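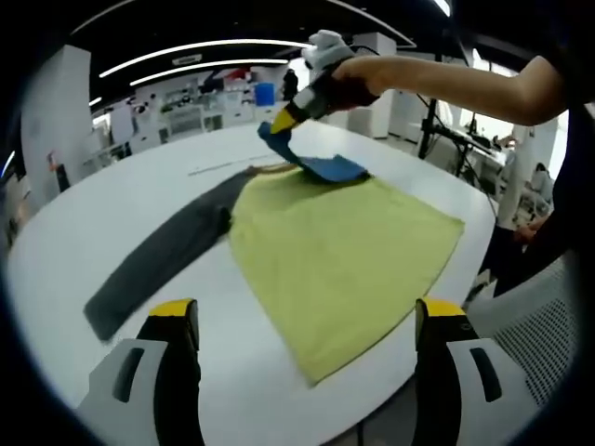

Fig. 1. Cloth comparison with two hand-held grippers, seen from the first gripper's camera. Fingers open, yellow tips towards the table.

4. Comparing two sets of fingers on cloth

By now you should have both Bellis hand grippers charged, paired and showing up in the Trarell recorder (if one of them is still sulking, go back to section 3 and do the pairing again from the top, it only takes a moment). This section takes you through a side-by-side trial on fabric, which is where finger pads really show their differences. Do have a go at it even if your own work is all boxes and bottles!

You will need a table you can reach across comfortably, a few pieces of cloth in different colours, and ideally a second person. A round table is lovely for this, as neither of you gets stuck at a corner.

4.1 Lay the cloth out flat and let the pieces overlap a little. Plain, strong colours such as yellow-green, blue and dark grey are easy to tell apart when you come to look back through the recordings.

4.2 Hold the first gripper over the near side of the table with its fingers fully open. Check the live view. Both tips should be visible low down, one on each side, with the cloth between them.

4.3 Start the recorder on both grippers and wait for the second beep.

4.4 With the second gripper, take hold of the end of one piece, lift it gently and fold it back over the cloth beside it. Keep your wrist loose and go a bit slower than feels natural.

4.5 Open the fingers, move well clear, and repeat with the other pieces.

4.6 Stop the recorder, fit the other pads and do the whole thing again in the same order.

Note: The encoder reads 2,720 with the fingers closed and 3,205 with them fully open. A few counts either way is nothing to fret about. If yours is a long way out, run the finger calibration in section 2 before you carry on.

Note: Ceiling lights will often appear in the wide view, and long strip lights look curved. Leave the exposure on automatic unless the cloth itself looks washed out.

Caution: Keep your free hand away from the fingers while they are closing. Please don't tug at cloth that has caught behind a pad. Open the fingers first and ease it out.

Caution: Never swap pads with the gripper switched on.

When Huw Morgan tried the two pad types on our bench at Altness he made 142 lifts with each, and thin cotton was by far the fussiest of the lot. You won't need anything like that many; some 2 dozen will give you a fair idea. Save both runs under the same trial name, then turn to section 5 for mounting your chosen fingers on the Fondgate arm.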